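Bench Technician, Signal Lights and Timers
Sornance, Rovanville shop
Posted 2018-06-22

We make the lights that tell people to stop talking. Debate halls, council chambers and one very strict wedding venue buy our countdown clocks and three-color speaker lights, and all of them call when the buzzer quits. We need a second person to fix the buzzers.
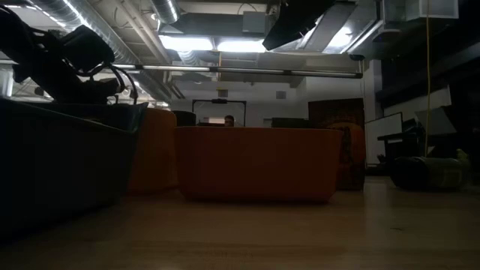 You would wire relay boards, test dry-contact inputs and fit LED clusters into steel boxes that were drilled by an optimist. Each unit runs through 100 start-stop cycles before it ships. You will hear the beeper in your sleep. Earplugs are free.
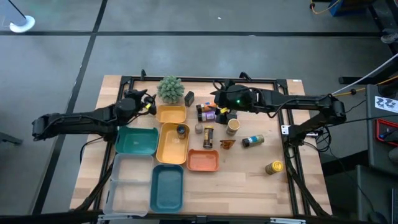
You should be able to solder neatly, read a wiring diagram and tell red from green. Experience with serial displays helps. So does patience with customers who have plugged the clock into the phone jack.
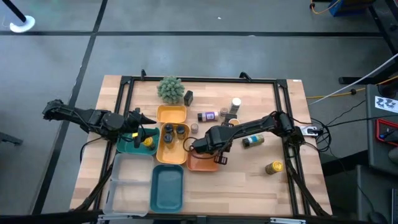 Do I need a degree?
Themba Mthembu runs the bench and will ask you to repair a dead timer. Your diploma may watch.

The job is full time, with some travel to Clirkby, where we look after 64 wall clocks that have never agreed on anything. 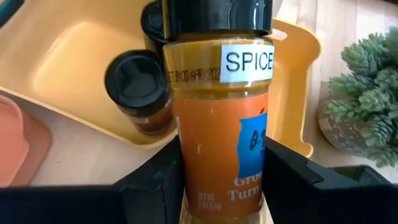 Send a resume and a short note to Evdokia Vasilakis, Sornance, Suite 218, Rovanville. Keep the note under two minutes read aloud. She has a light for that.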